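A place for the remotes

The small round table has become the default landing spot in many shared rooms. It takes the keys, the mail, the flowers and, above all, the remote controls. A top with no drawer and no corners offers few obvious places to store anything, and the usual result is a drift of small items across the middle.

Pravesh Modise, who plans storage for small offices and common rooms under the name Nustov, treats the table as three zones: decoration, holding and clear space. Decoration goes to one side of the rim. Holding means a single upright container. The remainder is left for cups, elbows and paperwork.

A desk organizer suits the second zone better than a tray. Slots keep handsets on end, so each takes up a few square centimetres of cloth instead of its full length. Dark wood also hides the scuffing that shows quickly on clear acrylic.

Two handsets laid flat, one black and slim, one white, soon overlap.

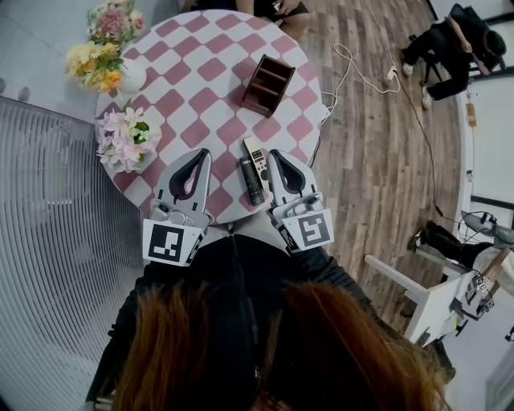 Sorting before storing

Modise starts with the batteries. Each handset is opened, checked for leakage and tested against its device. Anything that fails goes to recycling, and old remotes with no matching device go with it. The survivors are wiped with a barely damp cloth and assigned a slot by height, tallest at the back.

Partition spacing deserves a ruler. A gap of 50 mm holds most handsets with 5 mm to spare, but a thin remote will lean in it. A strip of felt on one wall corrects this.
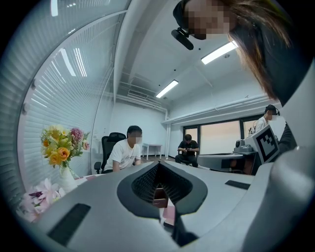
Seating matters as much as spacing. The organizer should be within reach of the chair used most often, with its openings turned to that side. Tumelo Makhubela, who runs the Drolden reading room, shifted hers in August after noticing that people on the far side left the remote wherever their arm ended. She now keeps it closer to the middle – a small change, and the handsets go back more often.

Flowers should stay low or well to the back. A tall vase near the centre blocks the line of sight between seats, and also the infrared signal.
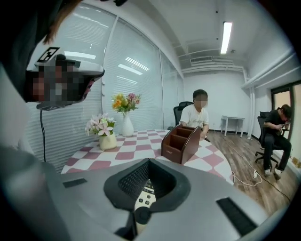
Cloth and base

A checkered cloth has one practical use: the squares give a grid for setting things straight. It also slides. A thin non-slip liner, cut 2 cm short of the rim, stops the organizer from travelling when a handset is pulled out.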